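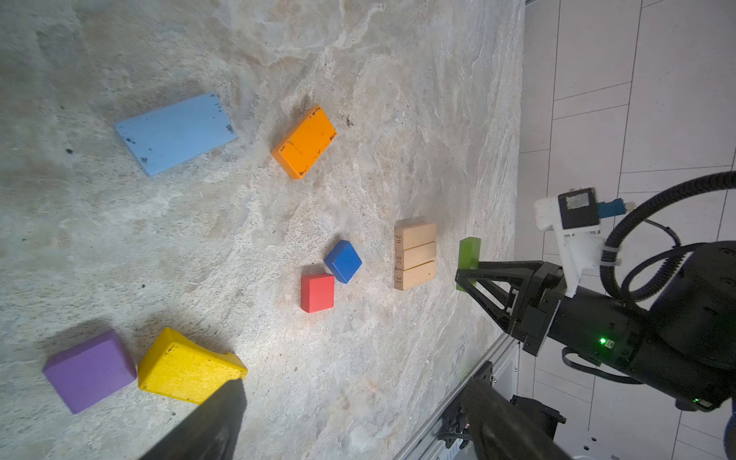
Juraj Pešek wrote to us in June with a question: if a robot arm can pick up a block once, why make it do the same thing again and again?

Picking up one block once shows very little. The block may have been turned in a helpful direction, or the fingers may have closed in the right place by luck. To learn how good a robot is, researchers repeat a test and keep a record. Each repeat is called a trial.

In the Nadel study, Perihan Canpolat wanted to know if practice on many kinds of blocks helps a robot more than practice on one kind. She trained two versions of the same control program. The first, named Kollár, practiced only with small cubes. The second, named Hillus, practiced with cubes, long blocks and wedges.

**How the test worked**

1. Blocks of different sizes and colors were spread on a table. Some were tilted, some sat close together.
2. The robot was told which block to lift.
3. It had to grip the block between two fingers and hold it up for 5 seconds.
4. A drop counted as a miss – so did lifting the wrong block.

Each program had 50 trials. The blocks were moved between trials, and both programs got the same layouts in the same order. This is called a fair comparison: only one thing differs, and here it was the practice.

**What came out**

Hillus missed 8 times. Kollár missed more often, mostly on long blocks. It tended to close its fingers across the long side, where the block was too wide to fit.

Blocks in a tight row were hard for both programs, as a finger needs a gap to slide into. Canpolat plans to test rows separately.

**Word to know**

*Grasp:* the way a hand or gripper holds an object.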